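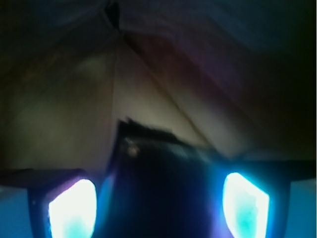
From: Pranab Roy
To: Brererstead Swap & Mend list
Subject: Re: Re: Bags for Monday

Bošković wrote:
> Could whoever is bringing toys please use boxes this time.
> Last September a paper bag gave way on the Mitthorpe bus
> and I spent 12 stops retrieving dominoes.

I have read this with sympathy and am bringing a paper bag.

My defense is that it is a big one, with the rim rolled over and black tape on the folds. Tape does not make a bag beautiful. It does keep the top open while you rummage, and I have never met a toy bag that wasn't going to be rummaged in. 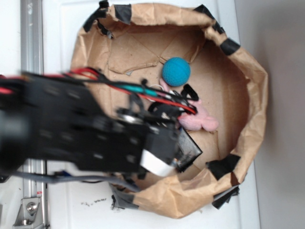 The cardboard in the bottom was my other concession to engineering. Flatten a carton, tear it until it fits, swear a little, lay the pieces so they overlap. Dominoes may still get out, but they will have to want to.
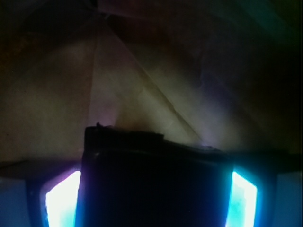

Pranab Roy

P.S. Contents so far, for those who like to plan their disappointment: one pink plush animal, which I have been calling a mouse and my niece calls a rabbit, and one blue ball. Both are free to anyone with a child, a cat or low standards. The black thing that looks like a wallet is not in the swap. If it opens and there is money in it, I will be revising my position on who owns it.
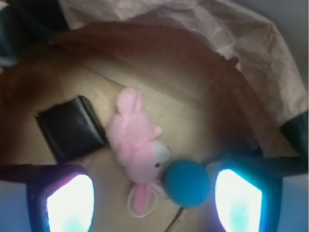
Mouse or rabbit, with ball. Votes to me off list, please.

Doors at 8. I can take two people from Mitthorpe if they don't mind holding the bag.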